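Contratar destreza: consideraciones sobre el alquiler de estaciones de dos brazos

Opinión

La oferta comercial de estaciones robóticas de dos brazos ha llegado a los centros de formación, a los talleres de composición floral y a los pequeños laboratorios con una rapidez que no ha ido acompañada de un debate equivalente sobre lo que se contrata. El servicio que Stincombe comercializa bajo el nombre de Vanon es un caso oportuno para plantearlo. Consta de una mesa de trabajo con bastidor, dos brazos con sus pinzas, un juego de objetos para las tareas y un número de horas de asistencia, todo ello por una cuota mensual. Esta tribuna sostiene que el servicio merece atención, que su documentación contractual no está a la altura de su ingeniería y que las entidades interesadas harían bien en negociar ciertos extremos antes de firmar.

Conviene comenzar por la tarea escogida. El catálogo incluye el plegado de paños, la clasificación de piezas y la composición floral, y es esta última la que suele presentarse a los visitantes. La elección es acertada. Un tallo es delgado, se dobla y no siempre queda donde se ha dejado; un jarrón de boca estrecha exige una orientación bastante precisa. Quien haya evaluado sistemas de manipulación con cubos de plástico sabe lo poco que esos ensayos dicen sobre el comportamiento de una pinza ante un objeto irregular.

En la composición con tulipanes rojos en un recipiente de color azul verdoso se aprecia bien la dificultad: los tallos se abren en direcciones distintas, uno de ellos muy inclinado hacia un lado, y las dos pinzas deben trabajar a escasa distancia de las flores.
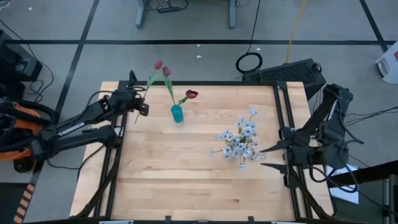

Lo que dice el contrato y lo que calla

El contrato tipo, en la versión distribuida en mayo, ocupa 12 páginas. Dedica una extensión considerable a la propiedad del equipo, a los seguros y a las condiciones de devolución. Garantiza 30 horas de asistencia por trimestre, prestada en parte a distancia, y fija un plazo de respuesta razonable para las averías que impidan el funcionamiento. Hasta aquí, nada que objetar.

La dificultad aparece en el anexo de rendimiento. Se afirma en él que cada tarea del catálogo ha sido validada en 258 ensayos, sin precisar qué disposición inicial tenían los objetos, si esta variaba de un ensayo a otro ni qué se consideraba una ejecución correcta. Un tallo introducido en el jarrón que queda apoyado en el borde, ¿cuenta como éxito? ¿Y una composición que requiere que el operador recoloque una flor a mitad del proceso? El cliente no dispone de medio alguno para saberlo, y el servicio de atención, consultado al respecto, remite de nuevo al anexo.

No se trata de una objeción menor. Una entidad que adquiere una máquina herramienta recibe tolerancias y procedimientos de medida. Una entidad que alquila una estación de manipulación debería recibir, como mínimo, la descripción de las condiciones de partida y un criterio de aceptación que pueda aplicar su propio personal.

El orden de la mesa

Inger Þorgeirsson, cuya opinión sobre estos servicios ha sido solicitada por varios centros de nuestro ámbito, insiste en que la cuestión decisiva es el estado de la mesa antes de comenzar. Compartimos su criterio. Con las flores artificiales repartidas en distintas direcciones, unas con el tallo hacia un lado y otras hacia el contrario, y dos recipientes pequeños entre ellas, el problema es muy diferente del que plantea un único ramo colocado junto a la pinza.
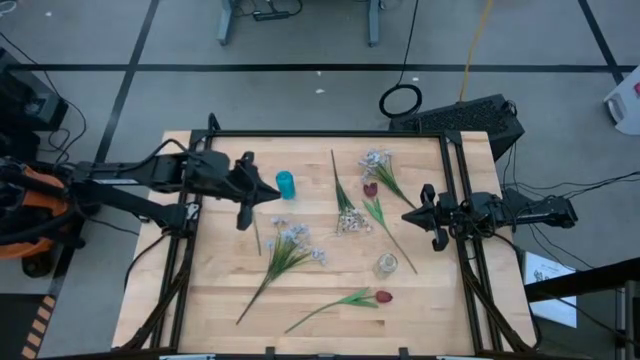

Un proveedor que solo documente el caso sencillo estará diciendo la verdad, aunque una verdad de escasa utilidad para el comprador. Proponemos por ello que toda demostración previa a la contratación incluya al menos una sesión en la que sea el cliente quien disponga los objetos, sin indicaciones del comercial, y que el resultado se incorpore al expediente.

Merece mención aparte el material transparente. Los recipientes de vidrio claro sobre madera clara se distinguen con dificultad incluso a simple vista, y ninguna de las cláusulas examinadas indica si quedan comprendidos en el rendimiento declarado. Codusport, cuyo servicio Tam compite con Vanon en el mismo segmento, los excluye de forma expresa. Es una limitación poco atractiva desde el punto de vista comercial - y, a nuestro juicio, preferible al silencio.

Coste y proporcionalidad

La cuota básica de Vanon se sitúa en torno a 400 euros mensuales, a los que deben añadirse el transporte, la instalación y la formación inicial. Para un centro que prevea un uso continuado la cifra es asumible. Para quien desee únicamente una actividad de divulgación al año, no lo es, y el contrato carece de una modalidad de corta duración que permita otra cosa.

Debe tenerse presente, además, el espacio. La superficie de la mesa es solo una parte de lo que se ocupa: hay que contar con los equipos auxiliares, con el cableado que llega hasta el suelo y con una zona de paso debidamente señalizada. Recomendamos solicitar el plano de implantación antes que el presupuesto.

Nuestra posición es, por tanto, favorable con reservas. Las entidades que ya hayan suscrito el contrato pueden solicitar por escrito el protocolo de los ensayos citados en el anexo; las que se encuentren en fase de negociación deberían condicionar la firma a su entrega.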